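Getting Started with the Tralton Hand-Held Gripper Set: Recording a Garment-Folding Task at Home

Udosell Support Library
Category: Set-up and first use
Prepared by Etelka Somogyi, Product Training
Last reviewed Sunday, December 6, 2020

This guide is intended for customers who have taken delivery of the Tralton hand-held gripper set and who wish to record their first household task with it. It covers the contents of the set, preparation of the room, the recording itself and the return of material to Udosell under the Salcedo review service. Customers who have purchased the set without the review service may disregard the final section.

The guide uses garment folding on a bed as its working task. Folding is recommended for a first recording as it calls for both hands, needs no special equipment and can be repeated many times in one sitting. Recordings made with the Tralton set are used to teach robot arms fitted with the same pattern of jaw, and the quality of the teaching depends very largely on the care taken at this stage.

Contents of the set

The standard set is supplied at 449 euros and contains:

Two hand-held grippers, left and right
Two cameras with mounting brackets
Two memory cards, fitted
One charging lead with two ends
One calibration sheet, printed on card
Spare finger pads
Carrying case

Please check the contents against the packing slip before first use. Missing items should be reported to the Udosell service desk with the slip number. The finger pads are a wearing part. They should be replaced when the textured surface has become smooth to the touch, and in any case after 800 recordings.

The Grenine software, used for checking recordings on a computer, is downloaded separately. The licence is included in the price of the set for 18 months.

Before you begin

Charge both cameras fully. The indicator on each bracket shows a steady light when charging is complete.

Lay the calibration sheet on a flat surface and pass each gripper slowly over it with the jaws open, then closed, then open again. This should be done at the start of every day on which recordings are made, and again if a camera has been removed from its bracket.

Squeeze and release each handle several times. The jaws should open to their full width without assistance. If one finger lags behind the other, check the pivot screws with the key provided. Do not apply oil to the linkage, as it will find its way on to the pads and from there on to the cloth.

Preparing the room

A bed is a suitable surface for folding. It is large enough for a shirt or a child's dress to be spread out, and it allows the person recording to stand upright. The bed need not be stripped, and patterned sheets are acceptable. A robot that has only been taught on plain white tables will perform poorly in an ordinary bedroom, and the Salcedo reviewers therefore welcome variety in bedding, curtains and furniture.

The following points should be observed:

Smooth the sheet by hand before the first garment is laid down.
Put away letters, photographs and anything else bearing personal details.
Ask other members of the household to remain out of the room, or obtain their written consent.
Switch on the lights you intend to use and leave them unchanged until the session is finished. Daylight from a window is acceptable, although strong sun across the bed should be screened with a curtain.

Choosing garments

Begin with light cotton or similar cloth. Thick knitwear, lined coats and anything with loose beads or sequins should be left until you are confident with the grippers. Pale garments on a pale sheet are more demanding for the software than strongly contrasting ones, and a session should include some of each.

Making the recording

1. Hold one gripper in each hand, with the camera uppermost. Stand at the side of the bed with your feet slightly apart.

2. Start both cameras and bring the two pairs of jaws together in view of each other for a moment. Grenine uses this movement to match the two recordings in time.

3. Spread the garment. Use the jaws only, and resist the temptation to help with a free finger. If a corner is turned under, take hold of it with one gripper and draw it outwards while the other keeps the cloth in place.

4. Before making the first fold, hold the open jaws above the lower part of the garment and pause. The cloth and the bed around it should both be within the camera's view, with the second gripper kept low and to one side.
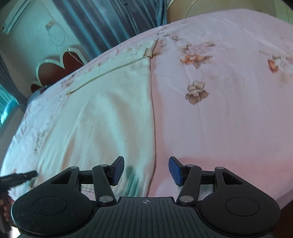 Photo: Udosell Product Training

A garment need not be perfectly flat at this point. Soft creases such as those running down the cream cloth in the photograph are quite acceptable, and time should not be spent on removing them. The wide gap between the blue pads is the correct opening for an approach. Jaws that are half closed on arrival tend to push the fabric along the sheet.

5. Lower one gripper until the tips touch the cloth, close the jaws gently and lift. Take hold close to the edge or at a seam where you can. A seam gives the pads something to grip and is easily found again by the software.

6. Carry the edge across and set it down. Open the jaws fully before drawing the gripper away.

7. Repeat for each remaining fold. Finish by withdrawing both grippers to the side of the bed, and stop the cameras.

One garment folded once counts as one recording. Unfold the garment, turn it to a different angle and begin again. We advise a rest after every half hour of work, as the wrists tire sooner than most users expect.

Common faults

Cloth slips from the jaws. Wipe the pads with a dry cloth. If slipping continues, fit new pads.

The sheet is lifted together with the garment. The tips have been pressed too firmly into the mattress. Approach at a shallower angle.

Grenine reports that the view is blocked. The second gripper has been held in front of the camera for too long. A brief appearance at the side is permitted.

Grenine reports that the two recordings do not match. The movement in step 2 was omitted or made too quickly. The recording cannot be repaired and should be made again.

Sending recordings for review

Customers with the Salcedo service may submit up to 3 sessions for written comment. Connect each camera to the computer, open Grenine and select Submit for review. Keep your own copy until the written comment has been received.

Reviews are carried out under the supervision of Suleiman Amadi. Each report states which recordings have been accepted, which have been set aside and the grounds for the decision. Since September, reports have also included a short note on grip position, following requests from customers.

Sessions rejected on account of a fault in the equipment do not count towards the allowance. In such cases the gripper concerned should be returned in its carrying case, with the memory card removed and the jaws closed.

Related pages: Replacing the finger pads. Calibrating after a camera change. Terms of the Salcedo review service.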